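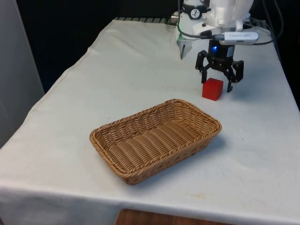

A wicker basket and a red block on a cloth-covered table.

Block-and-basket is a parlour pastime in which a small coloured block is put into a basket. Its rules fill 58 pages in the Mekine edition, most of them concerned with the cloth. Play requires a table, a cover (traditionally white, for reasons the rules decline to give) and a basket with an open top. Lids were tried in Trasura and made for long evenings.
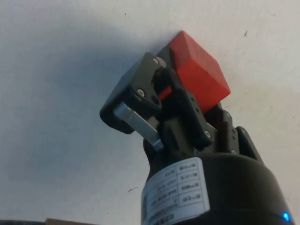 Blažena Hudec has objected that the pastime is older than its rulebook and was perfectly enjoyable before anyone wrote down the colour of the block.

The block

Red is the usual colour. Natural timber has its defenders, chiefly people who have never looked for a beige block in a beige basket.

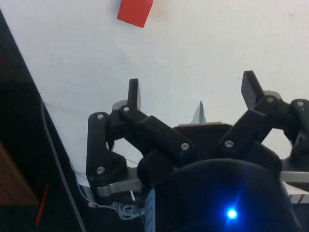

Care of the cloth takes up a whole chapter of the Mekine rules and is seldom read. Ironing is recommended, bleaching is left to conscience. Faint smudges and the odd brownish streak are tolerated in friendly play, though Destel clubs will call for a fresh cover.

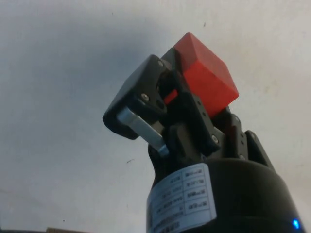 Scoring varies by district. The Rusnák system awards up to eight points a turn, four of them for manner. A block held with one edge pointing upward is known there as "roofed" and earns a favourable murmur, which has no numerical value.

See also: Tiddlywinks; Table linen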